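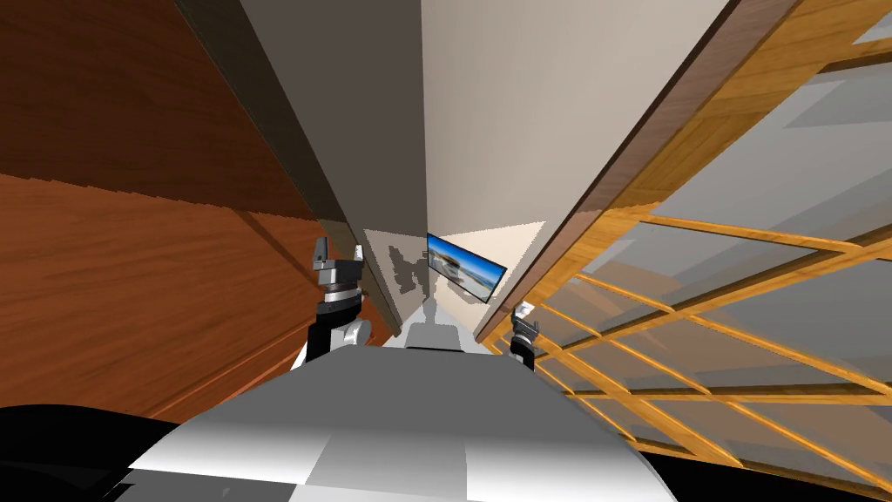

4.3 Comparing the two wrist cameras in simulation

The Fultent gripper ships with a claim that either wrist view is good enough to line up a grasp. Check that yourself before you trust it. Start from the body camera with both arms forward, in a spot where there isn't much room. With wood panel on one side and the lattice window on the other, the right gripper already looks smaller than the left, so don't judge finger width from this view.

1. Load scene 179 and open both fingers fully.

2. Switch to the wrist view and move over a plain wooden surface.
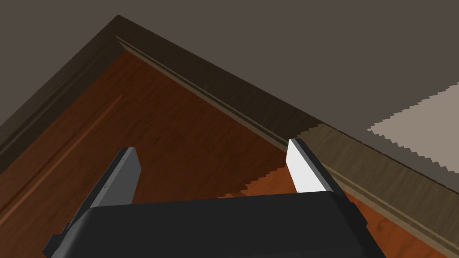 Write down the finger opening the software reports, then compare it with your own estimate. Shen's quick guide skips this step. We wouldn't.

Note: Jagged shadow edges come from the renderer. Raising the shadow setting may smooth them, but we saw no better grasps for it.

3. Close on a test block and hold.

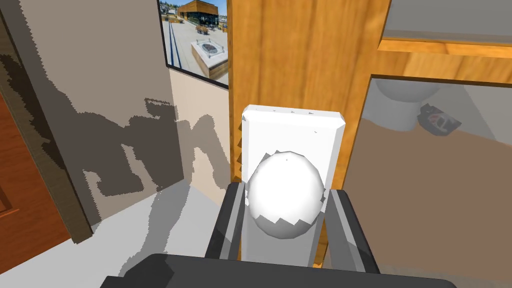 Figure 4-2. White block between the fingers, sphere against its face.

Caution: A block that sits between the fingers on screen is no proof of a firm grip. Read the contact log. The Pralbridge controller reports "grasp OK" on position alone.

4. Open the fingers and approach the front of the wooden cabinet at a slant. Stop short of the molding.
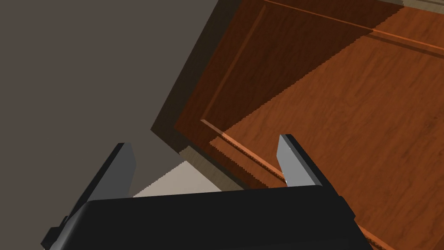 5. Repeat steps 2 to 4 with the other arm. If the 2 logs disagree, keep both and send them to Xiaoqing Xiao at Bradon. Do not average them.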